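Simulation and Offline Validation > Rules for counting a simulated trial as a pass

stustdale_ops
Posts: 117
22 Apr 2022

We are rewriting the acceptance rules for simulated manipulation trials at Skukholm and I would like comments before they are frozen. The domain is household kitchens, two-armed robot, fixed torso position per episode. Draft wording:

1. A trial passes only if the end condition holds for 3 seconds with both grippers open and clear of the object.
2. Any contact between the arm links and fixed furniture above the force threshold fails the trial, whatever the end condition says.
3. Scene seed, controller version and physics step are stored with each result. A result without all of them is deleted.
4. No result may be quoted outside the team on fewer than 500 trials.

Rule 2 is the one I expect trouble over. Rule 4 has already had some.

gripforce
Posts: 13

Rule 1 is fine for pick and place. It is wrong for anything held. If the task is "bring the loaf to the board", open grippers make sense. If the task is "hold the knife by the handle", they do not. Move the release requirement into the task definition and keep the hold time global.

Haoran Qiu
Moderator

Agree with gripforce. I would also define "clear". We use a minimum distance between the finger meshes and the object mesh, checked at every step in the hold window. Earlier we checked only the last step and passed trials where the object was still being pushed.

On rule 2, which force? Peak force in a rigid contact solver depends on the step size. Halve the step and the same gentle touch can report a different peak. If you set a threshold on the peak you are partly testing your solver settings.

stustdale_ops

Noted on both. For rule 2 we had peak normal force at the logged step. What do you use?

Haoran Qiu
Moderator

Impulse over a short window, with the step size fixed by the rule itself. It is less sensitive, though still not comparable with a force plate reading. I would not put newtons in a report based on it.

ratow_dev

I disagree with rule 2 in any form. People rest a forearm on the worktop when they do fine work, and a compliant arm can be allowed to do the same. A blanket contact rule pushes the policy into holding the elbows high, and then it performs badly in tight layouts. At Ratow we log furniture contact and report it next to the pass rate. We do not fail on it.

Meifang Hao

Reporting it separately only works if someone reads the second number. I review submissions from four groups and the contact figure is usually in an appendix, if it is given at all.

The layout matters here too. This is the sort of start state I would want the rule tested against, from our own kitchen set:

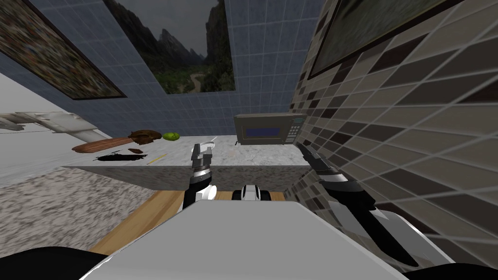
With the torso this close to a stone-type counter, the arms have to come up past the slab before they can do anything useful on top of it. A controller that clips the underside or front face on the way up can still finish the task in simulation. On a real installation that is a damaged wrist cover at best, and a protective stop in most cases. The microwave corner is a second problem, as the wall limits how far the right elbow can swing out.

My proposal is to split rule 2:

2a. Contact by gripper fingers or palm with a work surface: logged, not failed.
2b. Contact by any other link with a work surface: failed, unless the task definition permits support contact and names the link.
2c. Contact by any link with walls, wall-mounted items or appliances not named in the task: failed.

ratow_dev

2b I can live with, provided the exception is honoured and not treated as a black mark. 2c is too strict. Brushing a tiled wall at low speed harms nothing.

Meifang Hao

A tiled wall, perhaps. The picture hanging on it is another matter, and in most of our sets the wall pictures have no mass and no fixing, so the solver says nothing useful about what would happen. Where the model can't tell you the result of a contact, the rule should assume a bad one.

ratow_dev

Then fix the model. Give the pictures a mass and a hook joint.

Meifang Hao

We may. It is not a reason to pass trials in the meantime.

contact_patch

Two points from the safety side, where I spend most of my week.

First, please put a sentence at the top saying that a pass under these rules is not evidence of safety around people. There is no person in the simulation, so nothing in it measures a hazard to one. I have seen a simulated pass rate pasted into a risk assessment as a risk reduction measure. It was sent back.

Second, classify objects by consequence. A lime rolling off the counter is a failed task. A knife doing the same is a hazardous event, and the rules should record it under its own heading even if the knife was not the target object. Clutter is normally ignored by the end condition, so a trial can pass with a blade on the floor.

gripforce

That last one is a real gap. We checked only the target pose until last August. Adding a "nothing else moved beyond tolerance" check lowered our figures and caused some bad feeling.

stustdale_ops

What tolerance?

gripforce

Set per object class. Tight for blades and anything with liquid in it, loose for fruit. Round objects drift slightly on contact noise alone, so a single value for everything gives false failures.

Haoran Qiu
Moderator

Back to rule 3. Add the asset version. The Jia set had its collision meshes simplified between releases and the visual meshes stayed the same, so renders from the two look identical and the results are not comparable.

Rule 4 I would drop. A fixed count says little without the spread of seeds. Ask for an interval and the number of distinct layouts.

stustdale_ops

I would keep a floor as well. People will quote an interval from one layout if we let them.

Haoran Qiu
Moderator

Then require both, and state that repeats on one layout count as one layout.

stustdale_ops

Agreed. Changes for the second draft: release moved to the task definition, "clear" defined by mesh distance over the whole hold window, rule 2 replaced by 2a to 2c with impulse at a fixed step, disturbance check by object class, hazardous events recorded separately, asset version added to rule 3, layouts added to rule 4, scope sentence at the top.

2c stays as Meifang wrote it for now. ratow_dev, if you have trial data on low-speed wall contact I will look at it before the freeze.

ratow_dev

I have some from the real cell. I will ask whether I can share it. For the record I still think 2c will cost you reach in corner layouts.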